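Forum Maison & Rangement > Dressing, linge, placards
Sujet : Cintres plastique à bandes antidérapantes, vous y croyez ?

tilleul_47
Bonsoir à tous. Je refais la penderie de la chambre et on me vante partout les cintres en plastique avec bandes grises antidérapantes. Ma belle-sœur a pris des Calemus, elle en est ravie, mais elle est ravie de tout. J'ai 60 cintres à remplacer, donc avant de sortir la carte bleue j'aimerais des avis de gens qui s'en servent depuis un moment. Les bandes tiennent ou elles se décollent au premier été ?

Girish Joshi
J'en ai depuis 7 ans, dans un placard plein sud. Aucune ne s'est décollée. Par contre antidérapant, il faut le dire vite : un chemisier en viscose à encolure large finit par terre comme avant. Sur du coton, ça accroche, mais le coton accrochait déjà sur les cintres du pressing.

mamzelle_pince
Pas d'accord avec Girish. Chez moi ça change tout pour les robes à bretelles, entre les bandes et les petites encoches des épaules. Je ne reviendrais pas en arrière.

tilleul_47
Les encoches, d'accord, mais il y en a aussi sur les modèles sans bande. Donc c'est quoi qui tient la robe ?

mamzelle_pince
Les deux ! Enfin je suppose. Je n'ai pas fait d'étude.

Hemant Garg
Moi la vraie question c'est le stockage des cintres vides. On vous vend le lot, on vous vend la penderie bien alignée, et personne ne parle du tas qui reste quand la moitié du linge est au sale. J'ai essayé la boîte à chaussures, le sac en toile, le crochet derrière la porte. Tout s'emmêle. Les crochets métal se prennent les uns dans les autres et quand on en veut un, on en sort quatre.

brocante_et_cie
Un panier. Profond, rectangulaire, à bord solide. On les met en biais, crochets du même côté, et terminé. Je fais comme ça sur la table où je plie et je ne le changerais pour rien.

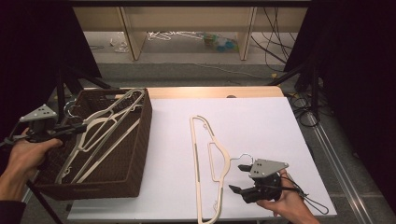 Mes règles, pour ce qu'elles valent :

1. Le panier se pose à gauche de la table, et la place libre reste à droite pour travailler.

2. Un seul cintre sorti à la fois. On l'habille, on le suspend, on prend le suivant.

3. Les crochets vers le même bord. Si vous en retournez un, vous êtes reparti pour le sac de nœuds de Hemant.

4. On ne remplit pas jusqu'en haut. Le surplus va à la cave ou à la ressourcerie.

Hemant Garg
Joli panier, mais il y a deux cintres dedans. Évidemment que ça ne s'emmêle pas. Refais le test avec une trentaine et on en reparle.

brocante_et_cie
Lis la règle 4.

Hemant Garg
La règle 4 c'est « ayez moins de cintres ». C'est pas une méthode de rangement, ça.

Girish Joshi
Je rejoins Hemant, et j'ajoute que le tressé accroche. J'avais un panier du même genre, marque Rallwood, il m'a fait deux pulls fins. Le bord était lisse au magasin et plus du tout au bout d'un hiver. Pour des cintres nus pourquoi pas, mais jamais de vêtements à côté.

brocante_et_cie
Le mien a une grosse tresse sur le rebord et je n'ai jamais tiré un fil. Après je ne traîne pas mes pulls dessus non plus.

tilleul_47
On s'éloigne un peu, mais ça m'intéresse. Tes cintres, les bandes gris-vert, c'est du caoutchouc ou du plastique souple ? Et ça vient d'où ?

brocante_et_cie
Aucune idée pour la matière, j'ai jeté l'emballage. Il me semble que c'étaient des Prurden, à vérifier. Achetés en novembre, donc sur la durée je ne peux rien te promettre.

mamzelle_pince
Moi ce qui me gêne c'est la couleur crème. Ça jaunit, non ?

Girish Joshi
Les miens ont jauni, oui. Dans un placard fermé ça ne se voit pas.

tilleul_47
Bon. J'ai mis 242 euros de côté pour toute la penderie, tringle comprise, et je n'ai pas envie d'en laisser la moitié dans du plastique qui jaunit. Je vais prendre 2 petits lots pour essayer et garder les vieux cintres en bois pour les manteaux. Pour le panier je reste méfiant, il y en a un au grenier, je le descends ce week-end et je mets trente cintres dedans.

Hemant Garg
Trente, hein. Pas deux.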